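### 4.2 Does a tray change how much people eat?

The claim that a tray makes diners take more food has been repeated so often that it is now treated as settled. We are less sure. Most of the studies cited for it compare a cafeteria before and after trays were removed, with no second site to show what would have happened anyway. Menus change, prices change, and students go home for the holidays. A drop in plate waste under those conditions may have little to do with the tray.

Szabo's survey of the Munwood dining halls is the one usually quoted. It reports a 38 percent fall in waste after the trays were taken away in November. The same report mentions, in a footnote, that the dessert counter closed the same week. Soledad Szabo has since argued that the counter accounted for little of the total, but the weights by food type were not kept, so the point can't be checked. The later Ocampo study kept better records and found a fall of 5 percent, well within its week-to-week swings.

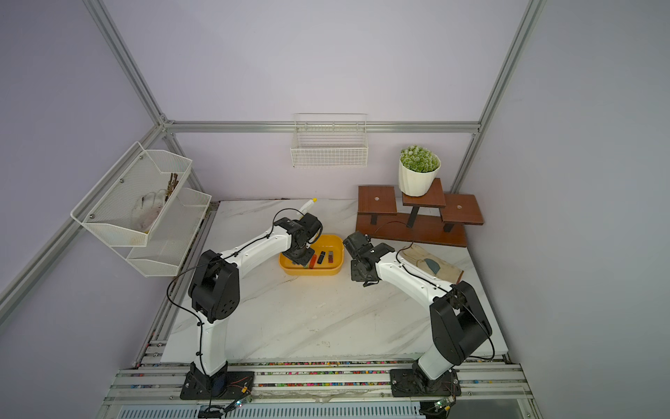
**Figure 3.** Tray on a tabletop.

Part of the trouble is that "tray" is rarely defined. Authors pool cafeteria boards big enough for a full meal with small snack trays, and then draw one conclusion for both. Shape and depth are left out of nearly every methods section we read. A shallow tray with rounded corners, like the yellow plastic one in Figure 3, may not prompt the same choices as a deep one with square corners, and color may matter too if the food stands out against it. We don't claim that any of these features has an effect. We only note that a study that ignores them can't rule one out.

The second weakness is how diners were counted. Alcantara's work at Stidum divided total waste by the number of meals sold, which treats a coffee and a roll the same as a full dinner. Leilani Alcantara kindly shared the sales sheets, and when we dropped the drinks-only sales, the gap between the 2 halls shrank to the point where we would not care to defend it. The Oveo trial avoided this by following 100 diners one by one, but those diners had been told that their leftovers would be weighed. People who know this tend to clean their plates, with or without a tray.

None of this shows that trays are harmless. It does suggest that the large effects come from the loosest designs, and we have left the tray term out of the main model for that reason. Results with the term included are given in the appendix.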